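**Carklow's costume swap is back, and it's moving to the old Wukside building**

8 Jan 2022

I know, I know, the Halloween candy is barely gone and I'm already talking costumes again! But I got some news this week that I couldn't sit on. The Carklow costume swap is coming back in June, and it's going to be a whole lot bigger than the one you remember.

If you missed it last time, it works like this. You bring in the costumes your kids have outgrown (or refused to wear after one night, we have a few of those), you get a ticket for each one, and you trade your tickets for something else on the racks. No money changes hands. My daughter's bumblebee went home with a toddler who wouldn't take it off in the parking lot, and we came back with a lobster suit that has been worn to the grocery store more times than I'd like to admit.

The big change is the space. The swap has outgrown the library basement, so this year it's going into the ground floor of the Wukside building, the one with the double doors facing the bus stop. There will be 34 tables plus real changing booths with curtains – hooray, no more wiggling into a dinosaur behind a bookshelf.
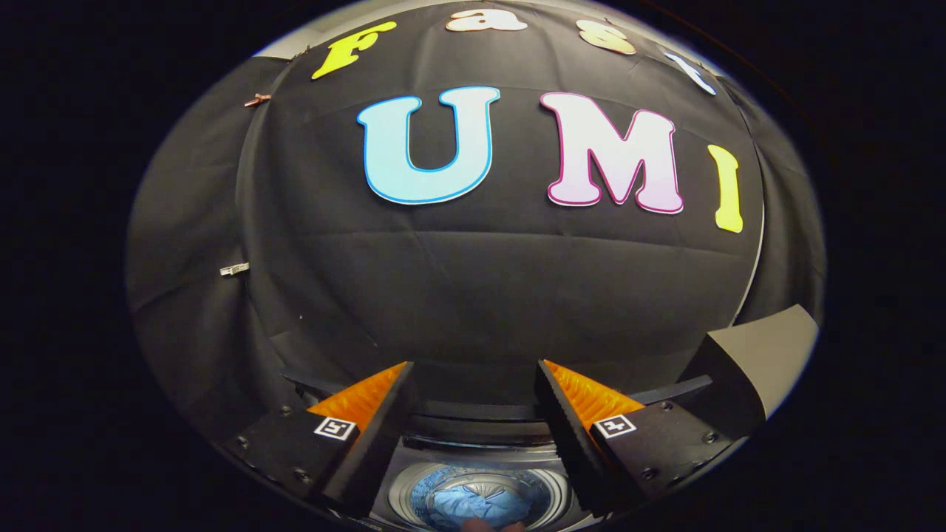
*Cut-out letters on a black cloth backdrop*

I'm also very excited about the make-it corner. Clokimport, the fabric shop over by the post office, is giving 2000 felt sheets in all kinds of colors, and there'll be 7 tables set up with scissors, fabric glue and hot glue (grown-ups only on the hot glue, please). If you bring a plain sweatshirt from home, you can turn it into pretty much anything in an afternoon. I'm going to be at one of those tables showing how to make a taco out of a car sunshade and a lot of green tissue paper, so come find me.

A few things to know before you start digging through closets. Costumes should be clean and in one piece, and wigs need to be in a zip bag. Masks that cover the whole face won't be taken this time. Adult sizes are very welcome, they went in the first half hour last year and I heard plenty of grumbling from the dads. There's a limit of five costumes per family, which I'm told is firm.

Drop-off starts the week before the swap at the Clokimport counter, during regular shop hours. The exact day in June hasn't been set yet because the building still has a floor to finish, but I'll post it in this column the minute I have it. In the meantime, if anybody has a spare set of child-size wings, any color, my lobster has decided she would like to fly.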